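Call for participants: do laundry products do what the label says?

Clerkbridge is looking for 49 households to test everyday laundry claims at home. Sign-up is open now. Posted November 10, 2025.

We have read a lot of detergent labels and we don't believe most of them. "Twice the cleaning power." Twice what? "Works in cold." How cold, and on which stain? When we write to the makers we tend to get a brochure back. So we would like ordinary people with ordinary washing to try a few of these claims and write down what they see, including when they see no difference at all.

What you would do

You wash as you always do for 12 weeks, starting in February. We mail you plain numbered packets. Some hold detergent, some hold a so-called booster, and some hold next to nothing. You won't know which is which until the end. After each load you fill in a one-page sheet: what went in, what setting you used, which stains stayed.

You sort your own loads, and we won't tell you how.

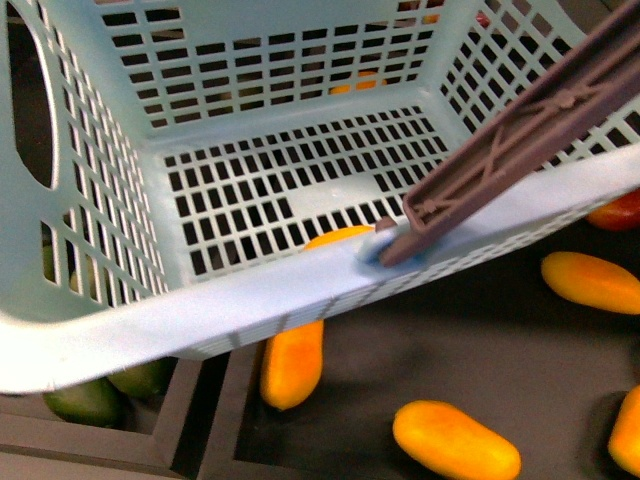

Ní Chonaill wrote to us after the last round to say she doubted the whole setup, as people who volunteer for a laundry study probably care more about laundry than their neighbors do, and twelve weeks of filling in sheets would make anyone wash more carefully. We think she has a point. This time half the households will get sheets only every fourth load, and we'll see if the answers drift.

Who can take part

Anyone over 18 with regular use of a washing machine, shared or private. You don't need to be tidy. You do need to be willing to say "I couldn't tell." Please don't apply if you work for a company that sells detergent, softener or washing machines, or if you already know what you want the result to be.

What you get

$100 at the halfway mark and the rest, up to $400 in total, when your last sheet comes in. No free products, no coupons, no prize draw. Londeo handles the payments and will not pass on your address.

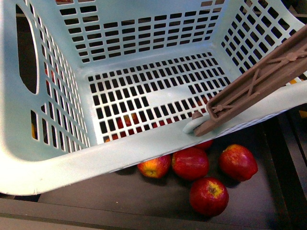
Light blue plastic laundry basket with slotted sides.

What we can't promise

A clear answer. The last round was a mess in places and the Stistness report says so, page after page. If the numbers come out flat again we will print them flat.

How to apply

Send a short note to the Clerkbridge sign-up desk with your age, your type of machine and one laundry claim you find hard to swallow. No essays please. We reply to everyone, including those we turn down.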